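Keeping essay notes and set texts in order at home

Coursework that runs over two years produces a large volume of paper. A pupil taking six subjects with a long essay on top will have handouts, marked drafts, photocopied chapters and library books in the house at the same time. The tips below deal with storing and handling that material at home. They apply equally to A-level, IB and first-year university work.

Sort by deadline first, subject second

Most households file by subject. It works until a long essay draws on two subjects, at which point the notes are split and one half goes missing. Keep one folder for each piece of assessed work and move the relevant notes into it when the title is agreed. Whatever is left stays under its subject.

Label the spine with the essay title and the hand-in month. Pencil on masking tape is adequate and peels off cleanly. Printed labels tend to leave a residue; white spirit on a cotton bud removes it from plastic, but test the back first.

Limit the folder size

A standard lever arch file takes a 50 mm spine or a 70 mm one. Use the narrower. A full wide file is heavy enough to bend its own rings, and once the rings no longer meet, the pages tear at the holes. Reinforcement rings help on pages that are turned often, such as the marking criteria and the reading list.

Punch everything on the same day it comes home. Unpunched sheets pushed into the front pocket are the ones that get lost.

Shelving

Books and files should stand upright, with enough slack to slide one out without pulling its neighbours. Large-format art and geography books are better laid flat, no more than three deep.
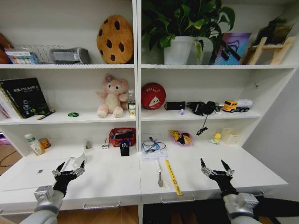

Leave a gap behind the row if the shelf is on an outside wall. Paper takes up moisture from cold plaster, and a file pushed hard against it will have wavy pages by spring. The Nustthorpe evening study group, which lends sets of novels to its members, keeps a gauge in its book cupboard and opens the door for an hour when it reads over 67 per cent. The same rule is practical at home – a cheap dial hygrometer is accurate enough.

Annotated texts

Pencil only, grade HB or softer. Highlighter shows through thin paper and fades unevenly, so that by the second year the yellow passages are often harder to read than the rest. Where a book is borrowed, use narrow paper slips. Sticky tabs left in place for a year can lift the print when removed.

A cracked spine on a paperback can be repaired with PVA. Open the book at the break, run a thin line of glue into the gully with a cocktail stick, close it with a strip of greaseproof paper on either side of the join and leave it under weight overnight. Do not use clear tape on the inside – it yellows and stiffens, and the next page then goes.

Quotations and sources

Write the page number and edition beside every quotation when it is copied out. Finding them again later takes far longer. Index cards are still convenient for this: one quotation to a card, author at top left, page at top right. The lined Utden cards take fountain pen without feathering. Thinner ones need a ballpoint.

Weekly clearing

Set a timer for 15 minutes once a week. Empty the bag, punch and file, and put duplicates in the recycling. Drafts can go once the final mark is in, but keep the one with the teacher's comments.

At the end of the year, box what is finished and write the contents on the short side. August is a good month for it, before new reading lists arrive. Keep the box off the floor, and out of the loft if the roof is not lined.

Last revised February 12, 2025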